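Home | Ask | Browse topics | Drinks & Home Bar | Log in

Home-made coffee liqueur has gone cloudy and tastes of pencils – is it saveable? 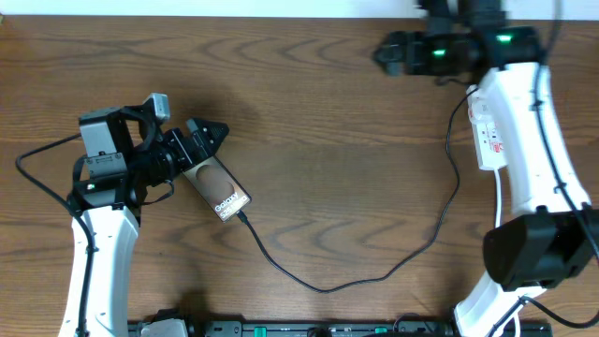

A phone and a wooden tabletop

Posted in Drinks & Home Bar by tandside_tippler, 26 November 2023

In September I decided I was the sort of person who makes their own liqueurs for Christmas presents. I'm now the owner of a large jar of something brown that nobody in this house will drink, and I include myself.

What I did: one bottle of Wanineck vodka, 1000 ml, 40 per cent, the one with the heron on it. Into that went 55 g of ground coffee (Pruvadham dark roast, ground for a cafetière), a split vanilla pod and a strip of orange peel. I left it in the cupboard under the stairs and shook it when I remembered. The recipe said to leave it "until it tastes right". It didn't say what right was, so I left it for five weeks on the theory that more is better.

Then I strained it through a tea towel and added a syrup made from equal weights of soft brown sugar and water. It was clear enough before the syrup, or as clear as coffee gets. By the next morning it looked like a pond. There is a layer of sludge at the bottom, a haze above it, and a slight oily ring round the top of the jar. The taste is vanilla for a second, then orange pith, then pencil.

Things I'd like to know. Is it safe? Can I get rid of the haze? Can I get rid of the pencil? And if the answer to all of those is no, what do I give my brother-in-law, who has already been told?

I have read the other threads on here and they mostly say "use cold brew", which would have been handy in September.

oldbottle_1172

Safe, yes, as far as anything you've listed goes. Coffee, sugar and strong vodka is a poor place for anything to grow. The thing to watch is how much syrup you put in. If you doubled the volume you've halved the strength, so you'd be down at 20 per cent or a bit under, and I'd keep that in the fridge and get through it in a couple of months. If you only added a glassful you needn't worry.

The haze is two things. The sludge is coffee fines, because a tea towel has holes you could post a letter through. The ring and most of the cloud is oil from the beans and the peel. Strong spirit holds on to that oil quite happily, and when you let it down with syrup it can't any more, so out it comes. Dark roasts are the worst for it. They look shiny in the bag for a reason.

So:

Put the jar in the coldest part of the fridge for two days and don't touch it. Don't shake it to see how it's getting on.

Ladle or siphon off the top layer with the oil in it, or lay a piece of kitchen paper flat on the surface and lift it away. Crude but it works.

Pour the rest off the sludge, slowly, and stop before you get greedy. You will lose a bit. Let it go.

Run it through a damp paper coffee filter in a funnel. It will take all evening. When it slows to nothing, change the paper – squeezing it only pushes the muck through. Lindqvist do a large cone-shaped paper which is slower than the supermarket ones but clogs less, in my experience.

It may still be slightly dull when you hold it up to the light. Put it in a dark bottle and stop holding it up to the light.

The pencil is another matter. That's five weeks on the grounds. You don't need five weeks. For ground coffee in vodka I give it a day, two at the outside, and whole beans get a week or so. Everything nice comes out early and after that you're steeping the furniture. You can't take it out again but you can bury it. Try a small glass first with a pinch of salt in it, a really mean pinch, as salt knocks bitterness back more than sugar does. If that helps, dissolve a little in water and add it to the jar by the drip. If it's still woody, cut it half and half with a new batch made properly.

And the pith is pith. Next time use a peeler and take only the orange part.

marzipan_dave

just put cream in it. cant see haze through cream

oldbottle_1172

Replying to the above: it does hide the haze, I'll give you that. But if you stir cream into a jar of the stuff it has to be drunk within days, and it may well split. Pour it over the liqueur in the glass if you must.

halfpint_and_crisps

I had the pencil thing last year with a rum version. Cooked with it in the end. It's very good in a tiramisu, where there is enough going on that no one asks questions, and a spoonful in chocolate sauce is better than it has any right to be. Bitter is what you want there, so don't add more sugar first.

For the brother-in-law I'd start a fresh batch this week. Same vodka, lighter roast, coarse grind, overnight, paper filter, then syrup a bit at a time until you like it. Leave the vanilla in for longer than the coffee if you want, it doesn't turn on you in the same way. Skip the orange altogether. You'll have it bottled by next weekend and he need never meet the first one.

tandside_tippler

Thanks all. It's in the fridge behind the milk and I've told everyone not to move it. The salt did help in a test glass, it's now more of a crayon. Fresh batch starts tonight, with an alarm set.

Back to Drinks & Home Bar | Ask your own | Report this page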